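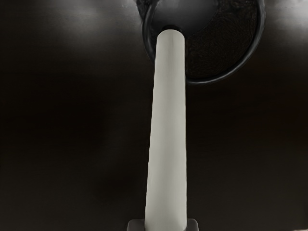
Simulator view from the gripper: the pale bar between the fingertips, with its far end over the rim of a dark round dish-like object.

Lekell sim arm: the slipping bar FAQ

I keep getting the same emails about the bar fault, so I've put my answers in one place. I'm Wiremu Lockyer, I look after the bar task in Lekell, and yes, I'm the one who shipped the bad build in October (sorry!).

What went wrong?
The arm would grip the bar by its near end, start the lift, and then the bar would slide out and shoot off across the table. We ran 528 trials on that build and lost the bar in 70 of them. Way too many!

Was it the gripper?
That's what I thought too, and I burned most of a Friday on the finger force settings. The trouble was in the contact settings. Our Ruchti physics update had reset the friction on the bar to a default, and I didn't check it before I hit publish – my fault entirely.

Why did it only fail sometimes?
It depended on where the fingers closed. A grip farther in held on okay, but one right at the end left a lot of bar hanging out front, and a small twist was enough to start the slide.

How do I fix it?
Get build 11 or later and clear your saved contact settings, or the old friction value comes right back. If you can't update yet, drop the lift speed to the lowest setting. It's slow and kind of annoying, but it got me through the week.

Can this happen on a real arm?
Sure, a real grip can slip. If you're moving a policy trained on the bad build over to hardware, please retrain it first. Keep people outside the fence and have a hand on the stop button for the first runs.

The log says "contact lost" but the bar is still held. Is that the same bug?
No, that one's a separate logging problem and it's still open. Two missed contact readings in a row will set it off. Send me the log and your build number and I'll add it to the pile.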